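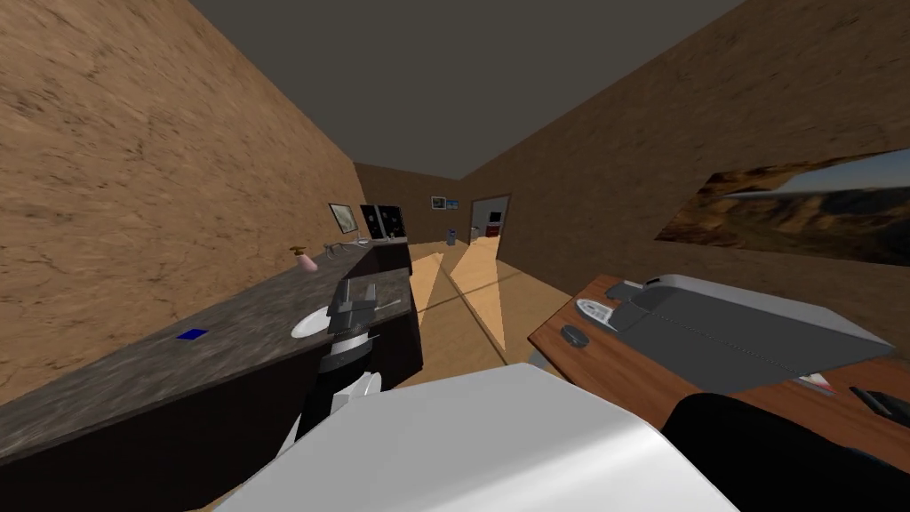 Loteck Household Guidance Office
Kitchen and Home Editors

5 min read

Preparing a Kitchen for the Vokeo Robot Service

Vokeo is a subscription service that plans and carries out light tidying with the Mito two-armed household robot. Every plan is rehearsed in a simulated room before the robot is sent to work in a home. Subscribers are asked to complete a room form, choose their tasks and approve the rehearsal. The service is offered in two forms: a basic plan covering one room, and a full plan covering the kitchen and the rooms that open onto it.

The advice below was compiled from the service booklet and from our own review. It applies to both plans unless otherwise stated. Most of it will also be of use to households that do their own tidying.

Before the room form is completed

Walk through the room with the form in hand and list every surface on which objects are normally left. Counters and desks are seldom forgotten. Windowsills, the tops of printers and the far ends of long counters often are. Doorways should be entered with the door open and again with it closed, as the route may differ.

Each task on the form should name one object and one destination. "Clear the counter" will be returned for correction. "Move the plate to the sink" will be accepted. The basic plan allows nine tasks per visit, and we found this sufficient for an ordinary kitchen after an evening meal.

Floors and low places
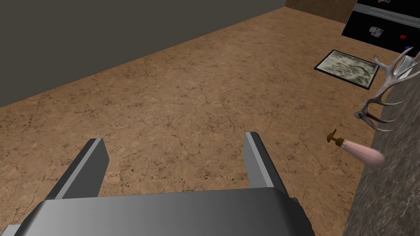 Objects on the floor account for most of the corrections requested during rehearsal, and the form gives them a page of their own. Upright items are simple to enter. Items that have fallen over need more care, as the fingers must open wide and come down on a part that will not roll or bend. A pink pump bottle lying on its side against a stone-textured surface is a fair test: the instruction should direct the grip to the rounded body and away from the nozzle. Where something awkward is close by, such as a branching antler, it is best to ask for that item to be moved first. Mats should be listed even when they are to stay where they are.

Liquids require a separate note. State whether the bottle is full, partly full or empty, and whether the pump locks. Bottles holding more than 500 ml are outside the basic plan. Households should close all caps and turn pump heads to the locked position before a visit – the robot will not do so.

Counters, plates and utensils 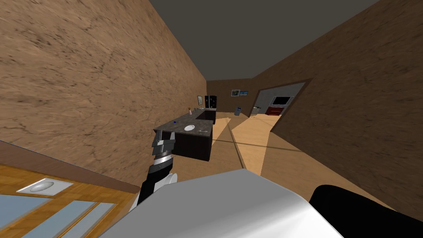

Vokeo Subscriber Desk
Service Advisers, Kitchen Plans

Subscribers are advised to leave a clear strip along the front edge of any counter or island on the task list. The robot approaches from the open floor, and a plate set toward the middle of the countertop is easier to plan for when nothing stands in front of it. Forks and other thin utensils should be entered separately from the plate they belong with. A fork lying flat on stone is among the slower tasks, and the plan may place it last.

Very small objects should be collected by hand before the visit. This includes bottle caps, coins, loose screws and tablets. Medicines should never be left on a surface covered by the service.

Island counters should be measured at the overhang as well as at the cabinet base. If only the base is entered, the rehearsal will permit the arm to come closer than it should, and the form will have to be submitted again.

Mugs and cups

Mugs may be lifted by the body or by the handle, and the form asks for a preference. The body is the better choice for heavy ceramic. Handles vary a good deal in thickness, and a grip that suits one mug may not suit the next.
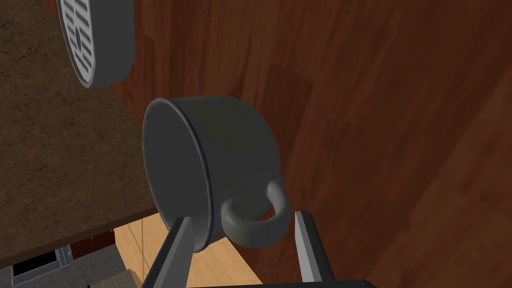
Whichever grip is selected, the mug should be emptied beforehand, and the destination should be well back from the edge of the counter. Sets of matching mugs may be entered once, with the number of pieces stated. Glasses and thin china are not accepted on either plan.

It is useful to watch the rehearsal of a mug task in full before approving it. Attention should be given to the point at which the mug passes the counter edge, and to any hard flooring beneath. A slower speed can be requested for a single task without affecting the others.

Assessment

The Loteck office considers the full plan suitable for households with a connected kitchen and workroom. The form is long, and the section on doorways is poorly worded. The rehearsal is the strongest part of the service. Corrections sent before 5 p.m. were returned to us the same evening. Subscribers with a Hao kitchen cabinet system may import their counter measurements directly.

Forms for visits in August should be submitted by the end of the preceding month.

Home | Kitchen | Workshop | Floors | Services | Archive

Contact the Guidance Office | © Loteck Household Guidance | Back to top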